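Sorting small parts by hand – speaker notes
Rekha Pandey, Wednesday session

Slide 1. Say hello, thank Urmila Bhardwaj for the room and the coffee. Mention that handouts are by the door. Questions at the end, except for anything about the tray sizes, which people can ask as we go.

Slide 2. Why small parts get lost. Start with the Wedard workshop. They had 1,935 pieces on their list in November and could put their hands on 1,658 of them. Let people do the subtraction. Most of the missing ones were on the benches the whole time, under paper or behind tools. A few were in coat pockets.

Slide 3. What we tried at Bisht. One tray per bench, no lids, no labels for the first week. Labels came later and we used fewer than planned. Do not go into the label printer story unless someone asks.

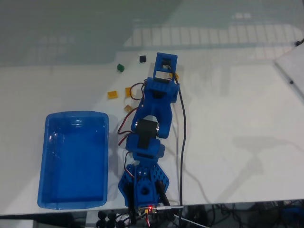

Slide 4. Tray first, then parts. The tray goes down before anything comes out of a bag, and it goes on the side of the hand you pick with. People resist this because they like to spread everything out and look at it. Fine, but small blocks on a bare tabletop wander. A black cube is easy to find against white. The pale tan block is harder, and a yellow one with wires lying over part of it is the kind of piece that goes missing at the end of the day. The blue tray is still empty at this point, so talk through what should go in first: the pieces nearest the cables, then the flat ones, then the cubes. Pause for the people taking notes.

Slide 5. Tray shape. Rounded corners are easier on the fingers when you scoop out the last piece. Square corners hold more. Fakeck sent us both kinds and the benches split on it, so we kept both. Pass the two samples around and get them back before the break.

Slide 6. End of the day. Tray gets emptied into the drawer, every time, even if the job carries on tomorrow. At Bisht this takes four minutes a bench. We ran it for 19 days before anyone checked the drawers, and 31 pieces were in the wrong one – mostly flat blocks that look alike from above.

Slide 7. Contact page. The Jisto list template is on the handout, second side. Leave this slide up during questions.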